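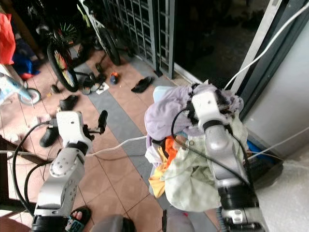 Home The Robot Rentals FAQ Blog Contact

Frequently asked questions about the Zedell

Updated 19 August 2022

I'm Yaqin Jin and I run the rental side of Tukbridge. Majdi Saab does the repairs and most of the driving. These are the questions I get by email, more or less in the order I get them. If yours is missing, write to me and I'll add it (eventually!).

What am I renting?

A Zedell two-armed home robot, its charging dock, a tablet, and a visit from one of us to set it up. The arms are the white and silver ones, the left one ending in a black gripper with two fingers. You keep it for as long as you've paid for and then we come and get it.

What does it cost?

$182 a week, plus a $200 deposit that goes back on your card after pickup. Delivery inside Gunelbridge is free. Farther out, ask me, because it depends on where Majdi is going that day anyway.

Can it do my laundry?

Part of it! Laundry is what most people want and it's the job I'd show off first. The robot can gather up a bundle of clothes, hold it against itself with one arm and leave the other arm free. It can carry the bundle over to your machine and load it, if the machine is a front loader. It can't sort colors in any way I'd trust with a white shirt. Folding is sold as a beta feature and I'd call it slow. Towels come out fine. Fitted sheets, well, I can't fold those either.

Do I have to clean the house before it comes?

No, please don't. I live in a house with kids' bikes by the gate and slippers all over the tile, and I know what a normal floor looks like. The robot is meant to work in that. What I do ask is that you pick up loose cables wherever it's going to drive. Charger cords and thin white wires are the worst, especially on a patterned floor. Shoes it will mostly go around, though a flat sandal is harder for it than a boot.

Is it OK around people's feet?

It slows down when somebody is close and stops if it touches anything. I still tell everyone to give the base some room while it's turning, more so if you're in flip-flops like I am from spring until November. Small children should be with an adult the whole time it's running, and that one's in the rental agreement, so it isn't just me fussing.

Will it pinch or rip my clothes?

I've had two complaints, both about knits. The finger pads are soft but the grip is firm, and a loose sweater can snag. Put anything delicate in a mesh bag first, or just keep it out of the pile. Buttons, zippers and jeans are no trouble.

There are cables on the outside of the arms. Is that normal?

Yes, and I get this one a lot. A black cable loops off each wrist and runs back down along the arm. They need that slack so the wrist can turn. Don't tape them down! A customer did, very neatly, and Majdi had to replace the whole run. If a loop looks kinked or the cover is worn, press pause and call us.

How much can it carry?

A regular armful of dry clothes is fine. Wet towels are a different story, so take those out in smaller loads. It'll also move light bottles and plastic bins, but I wouldn't give it a full jug of detergent.

Does it do stairs?

Nope. One step up into a patio is already too much. Sliding doors are OK if you leave them open, and the metal track usually doesn't bother it if it's low.

What about the Margaritis? Isn't that cheaper?

It is, and I rented those before I switched. It's a one-arm machine and very good at picking up toys. For clothes I found one arm frustrating, it drops a sock, goes back for the sock, drops something else. If toys are your whole problem, get the Margaritis from somebody else with my blessing.

Can I buy one from you?

Not new. When a unit comes off the rental fleet after 2,000 hours I sell it with a fresh battery, and there's a list. Email me to get on it.

What if it just stops?

Look at the light on the base first. Yellow means it's waiting for you to answer something on the tablet, and that's nearly always it. Red means call.

Comments

dorie_k
We had ours for a week in the spring. My son spent the entire time handing it socks. Laundry did get done, though, so no complaints. Does the mesh bag have to be any special size?

Yaqin (Tukbridge)
Any size, just make sure the zipper's closed. Say hi to him!

Pelham R.
Is top loader support coming? You said maybe last year.

Yaqin (Tukbridge)
Still maybe, sorry. It can drop clothes in but it can't get them back out from the bottom.

mtz44
guilty of the cable tape. it looked messy ok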